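Soft-close hinges on an old cabinet: worth it or not?

Home & Shop Forum > Furniture > Repair and Refit

rallaboutit
Joined the household arguments department in January

My wife wants soft-close hinges on the cabinet in our den. I want to be left alone. We have compromised and I'm putting in soft-close hinges.

The cabinet is a flat-pack oak-finish thing from Olell, bought when we moved in. The hinges it came with still work, they just bang. Estico makes a drop-in replacement that's supposed to use the same cup hole, 36 dollars for the set. Has anybody done this swap without drilling? I own a drill. I'd prefer it stayed in the garage.

Postcount_Pete
Did it on a kitchen run two years ago. The cup fits. The mounting plate does not, whatever the package says. The holes land just close enough to the old ones that your new screw slides into the old hole and laughs at you. Fill the old holes with toothpicks and wood glue, let it sit overnight, then drill a pilot.

So yes, drilling. Sorry.

gwawr_r
Counterpoint: leave the hinges alone and buy stick-on bumpers. They cost 4 dollars for a sheet and you'll have enough left over to silence every door in the house, plus the toilet seat. I've had mine on for 9 years and replaced two.

Postcount_Pete
Bumpers don't soft-close anything. They turn a bang into a thud.

gwawr_r
A thud is what I wanted. Some of us grew up with doors that closed.

shenanigan
There's a middle option, which is the little piston damper that screws to the inside of the carcass near the hinge. The door hits the plunger and slows down for the last inch or so. Shen sells them in gray and in a white that isn't any white found on furniture. One short screw each. You keep the hinges you've got and you can take the dampers off when you get sick of them.

The catch (ha) is that if your door has a latch on the free end, the damper will fight it. The door drifts in politely and stops a hair short because it doesn't have the momentum to click. Then you have to push it shut with a finger, every time, for the rest of your life.

rallaboutit
It has a latch. Naturally it has a latch.

tallow_and_tung
Take the latch off, then. Soft-close hinges have a spring that holds the door shut by itself. You're running two systems to do one job. I've refit a lot of old case pieces and the first thing I do is pull every catch and magnet and see what the door does on its own. Half the time the banging is the latch and the hinge never had anything to do with it.

Postcount_Pete
If he pulls the latch he's got screw holes on the inside of the door.

tallow_and_tung
Which he will see when the door is open, while looking for whatever he opened it for. I think he'll survive.

gwawr_r
My mother would have noticed. Gwawr Rosser senior could find a screw hole in a barn. (Yes, same name. It saved on labels.)

shenanigan
Before anybody buys anything, is the cabinet level? On carpet they settle toward the back, over the pad, or toward the tack strip if it's up against the wall. If it leans back far enough the door will swing itself shut and bang no matter how gently you let go. I shimmed mine and the noise dropped enough that I never opened the bag of dampers. They're still in a drawer. The drawer also bangs.

rallaboutit
It's on carpet. I hadn't thought about that. I put a level on the top tonight and it does lean, though the level is older than I am and may have its own opinions. Pictures. The last one has the door open with the latch on it.

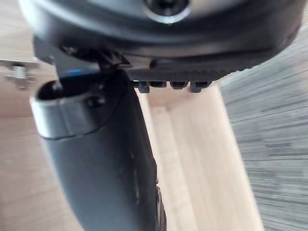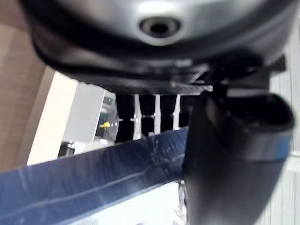
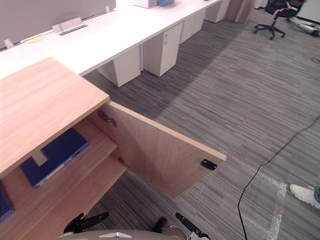 So the plan, in order of how little I have to do: shim it, live with it for a couple of weeks, and then pull the latch if it still bangs. The Estico set stays in the cart until I've run out of free ideas. My wife has seen the plan and described it as "a way of not doing it," which I can't really argue with.

What do people use for shims under carpet weight? I've got cedar ones left over from a door frame, but I've read they crush.

tallow_and_tung
Cedar crushes. Use plastic horseshoe shims, they stack and they don't creep. And shim under the side panel, never under the middle of the bottom, or you'll bow it and then you really will need new hinges.

Postcount_Pete
I still say buy the hinges. You'll be back here in 20 days asking about toothpicks.

gwawr_r
Bumpers. 4 dollars.

shenanigan
I'll mail you my dampers if you cover the stamp. White ones. They match nothing – fair warning.

rallaboutit
Shims are in. It's closer to level, and the door stays put when I let go of it halfway, so that's something. Still bangs if you shove it. I've asked the family to stop shoving it and I'll report back on how that goes.

Postcount_Pete
Round toothpicks, by the way. The flat ones snap.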